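Wood grain

Wood grain is the arrangement, direction and appearance of the fibers in a piece of timber. The word is used in several senses. It can refer to the direction in which the fibers run, to the size and spacing of the growth rings, or to the pattern seen on a finished surface. In the furniture trade the last of these is usually called figure, although the two words are often used for the same thing in everyday speech.

Formation

A tree in a temperate climate adds a layer of new wood under its bark each growing season. Wood formed early in the season is often lighter and less dense, and wood formed later is often darker and harder. The contrast between the two produces the growth rings seen on the end of a log. When the log is sawn lengthwise, the same rings appear on the face of the board as lines, bands or loops, depending on the angle of the cut.

In softwoods such as pine and fir the contrast is strong and the lines are easily seen. In maple and birch the change within each ring is slight, and the surface looks more even from a distance.

Methods of sawing

Flat-sawn boards, also called plain-sawn, are cut so that the growth rings meet the wide face at a low angle. The method wastes little of the log and is the most common in general use. Near the middle of a flat-sawn board the rings often form nested arches or long ovals. Arches of this kind are known as cathedral grain, and closed ovals usually appear where the saw has passed through a slight bulge or dip in the growth layers. Toward the edges of the board the lines become closer and straighter.

Quarter-sawn boards are cut so that the rings stand nearly upright to the face. The surface shows narrow parallel lines, and in oak and some other species it also shows bright flecks where the rays of the wood are exposed. Quarter-sawn boards shrink and swell less across their width than flat-sawn boards.

Rift-sawn boards fall between the two, with rings at an angle of 30 degrees or more to the face. They are chosen for table legs and other square parts, as the grain looks much the same on all sides.

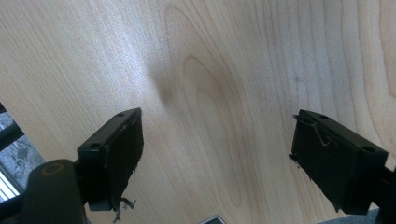 The appearance of a wide surface depends also on how the boards are matched. A tabletop made from several boards is normally laid out before gluing so that straight lines meet straight lines at each joint. A cathedral pattern placed against a joint tends to draw the eye to it. Borislav Dimitrov, in his teaching notes for the Skercombe furniture workshop, advised makers to settle the layout of a top by daylight and to mark the chosen order in pencil before any board was trimmed.

Effect of light

Wood fibers reflect light differently according to the angle from which they are seen. A pale surface viewed at a low angle toward a window may lose much of its visible grain to glare, while the same surface seen from above shows it clearly. Gloss finishes increase the effect and matte finishes reduce it.

Working and care

Planing is carried out in the direction in which the fibers rise toward the surface. Planing against them can lift and break the fibers - a fault known as tear-out. Around oval figure the direction may change within a short distance, and such areas are often finished with a scraper.

Sanding follows the grain wherever possible, as scratches made across it remain visible under a clear finish. Water raises the fibers of bare wood and leaves it rough to the touch. Many makers therefore dampen the surface on purpose, allow it to dry, and sand it lightly with 200-grit or finer paper before the finish is applied.

Finished tabletops are best wiped along the grain with a soft cloth. Oil finishes are renewed from time to time, and any excess is removed before it becomes sticky.

See also: Growth ring; Quarter sawing; Veneer matching; Wood finishing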